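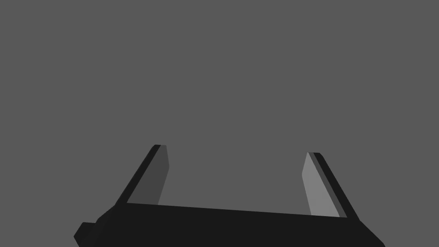
Sim wrist view, gripper open, nothing between the fingers.

November 2022. Remote-control demos in the simulator, Urkaren task set. Padmavathi drove, I logged. We now have 1476 demos on disk and the plan says 1517, and I still don't see what the last batch buys us. A wrist view of plain gray teaches the policy nothing about where to go next. Usha says the side view covers it. Maybe. I'd like to see a run with the wrist stream dropped before I believe that.
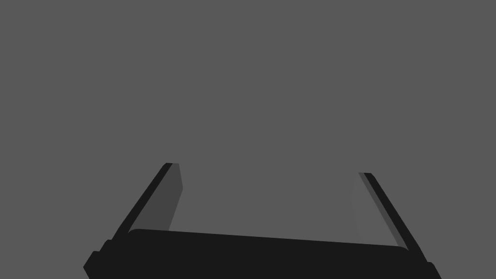 Also not sold on the Grusell controller. The hand motion gets smoothed before it is recorded, so what we store is a cleaned-up version of what Padmavathi did. Fine for plots. For training I want the raw commands next to it. Asked for both, got a shrug. Threw out 3 demos where the log had gaps. 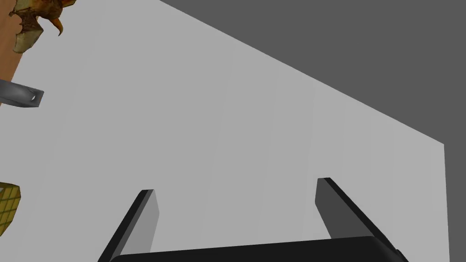
Do we keep the stretches where the operator is just hunting for the object?

Keep them for now, but tag them, and train once with and once without before anyone argues about it again.

To do: raw command logging, tag script, ask Usha which split the 33 held-out demos came from.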